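Shared Kitchen FAQ — Washing Up, Basins, Cups and Who Puts What Where

Ornby House, ground floor kitchen. Updated August by Shuk-fan. Read before asking in the group chat please
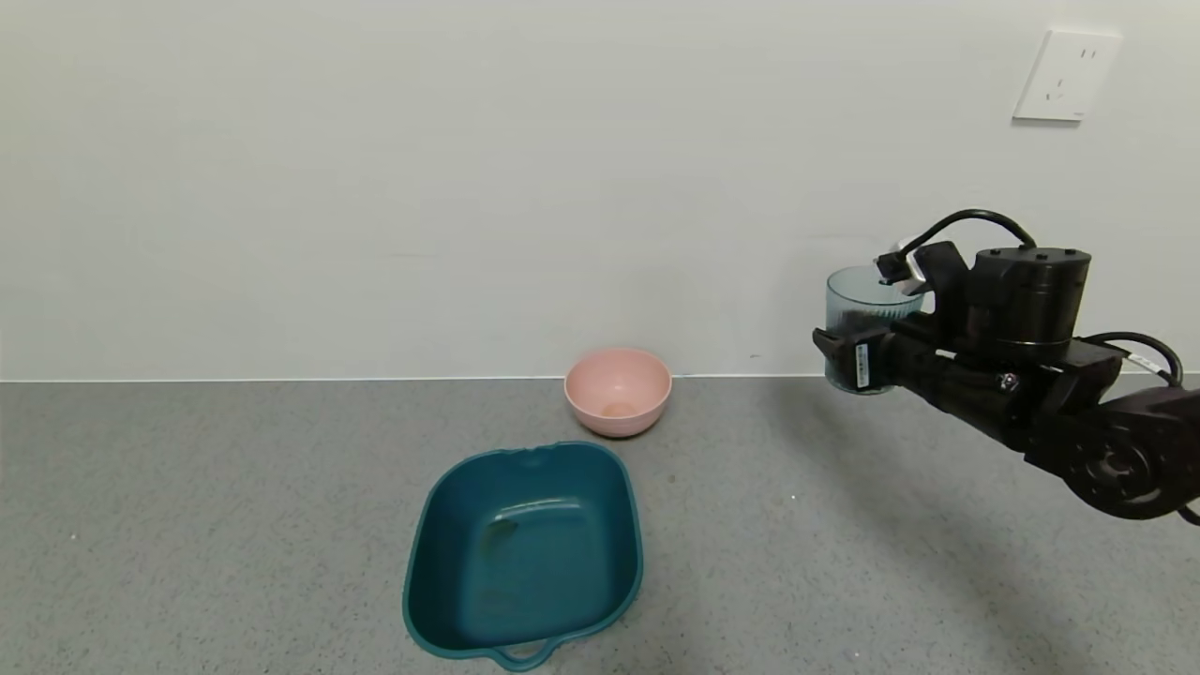 Same questions keep coming so they're all in one place now. If yours isn't covered, write it on the sheet inside the cupboard door and I'll add it when I get a minute.

Do I have to wash up straight away?

Within the hour if you can. Breakfast things can wait till you're back from work IF they're stacked and rinsed. Porridge bowls no — rinse those at once, they set like cement.

Where do dirty things go if the sink is full?

In the basin on the worktop. Not next to it, not on the cooker, not on the windowsill. When the basin's full, whoever filled it washes it. Yes, even if half of it is Raghavendra's.

Can I leave things to soak in the basin?

Pans, overnight at most. Cups and bowls don't need soaking, just do them. Never knives. Siu-ming cut his thumb on a paring knife under cold grey water and we'd all rather not do that again.

Is the basin for food as well?

No. Dishes only. For washing veg or rice use the big colander or the steel bowl on the bottom shelf. No hand washing of socks in it either, this has come up twice.

The basin has a mark on the bottom that won't come off. What do I use?

Try these in order, stop when it's clean:

Hot water and washing up liquid, leave 20 mins, wipe with the soft side of the sponge
Bicarb made into a paste with a bit of water, leave it an hour, rub with a cloth
White vinegar, neat, then rinse well
Denture tablet in warm water overnight (Ya-wen's idea, very good on tea and turmeric)

No wire wool, no green scourer. Scratches the plastic and then the next stain goes in and stays in. And don't mix bleach with the vinegar or with anything else. Ever.

If it's curry it may just be there for good. Put it out in the sun on a Sunday and see, it does fade a bit.

How do I get the plastic cups clear again?

Cloudy cups are mostly limescale, we have hard water here. Soak in one part vinegar to three parts warm water, half an hour, rinse, dry with a proper tea towel. If they're still cloudy after that it's scratches and there's nothing to be done. Cup is still fine to drink from.

Ridged ones — run a bottle brush round the inside, the sponge doesn't get into the corners at the bottom.

Can the plastic cups go in the microwave?

No. Use a mug. I don't care what it says underneath.

Small bowls, how are they supposed to be stacked?

Dry, upside down, no more than five high. Not with a spoon still in. If there's dried sauce or crumbs in the bottom it hasn't been washed, it's been put near some water. Do it again.

Whose are the small bowls?

Everybody's, apart from the two with a chip on the rim which Lai-ching brought from home and would like left alone. House things live on the open shelf, private things in your own cupboard. If it's on the open shelf it's going to get used.

What order do you wash in?

Cups and glasses first, then cutlery, bowls and plates, then the greasy stuff. Change the water before the pans, please. I know it's obvious, the state of the cups says otherwise.

How much washing up liquid?

One squirt. A short one. We're on a shared budget for this and a bottle of Clokis ought to last us well over a fortnight, at the moment it's lasting 9 days.

Where does everything dry?

On the rack by the window. Basin gets emptied, rinsed, wiped and left upside down when you're done. Leave it sitting with a puddle in and it goes slimy underneath.

Can I plug the kettle in by the basin?

Keep anything with a flex well away from water, and dry your hands before touching a plug or socket. Kettle and toaster stay at the far end. If you've splashed a socket, don't poke at it — turn that circuit off at the fuse box and tell me or Siu-ming. Fuse box is in the hall cupboard behind the coats.

What can I use on the worktop?

Warm soapy water and a cloth, then dry it. That's it really. Speckled tops hide crumbs very well so run your hand over it, you'll feel what you can't see. Don't forget the back edge against the wall, everything collects along there. An old toothbrush is in the jar for this.

Hot pans on a trivet or on the hob, never straight on the top. Replacing one length of it was quoted at 1,357 and that comes out of evrybody's deposit.

And the walls?

Damp cloth, no scrubbing, the paint comes away. Tomato splashes wipe off easily if you get them the same day.

Which cloth is which?

Blue for dishes, yellow for the worktop, grey for the floor. Tea towels hang on the hooks. All go in the wash at 60 on Sunday, whoever is on the rota. If a sponge smells, bin it, don't think about it. New ones in the Wu box under the sink.

I broke something. What now?

Write it on the sheet. Cups and bowls, no charge, we get them cheap from Clostutell down the road. Wrap broken china in newspaper before it goes in the bin as the bags are thin. Anything electric, tell somebody in person.

Someone else's stuff has been in the basin for two days. Can I move it?

Ask once, nicely, in the chat. After that it goes in the crate by the back door and they can fetch it from there. Please don't put it outside their bedroom, that caused a whole thing in the spring.

Who's on the rota?

Sheet's on the fridge. Swap if you need to but cross it out and write the new name in, otherwise I get the messages.

I'm only here for a few weeks, does this apply to me?

Yes. Guests too if they've cooked.

Can we get a dishwasher?

Asked the landlord. He says there's no room under the counter and the plumbing would need moving. Raghavendra is measuring up again to check. Will update this bit when theres news.

Keys, bins and heating are on the other page.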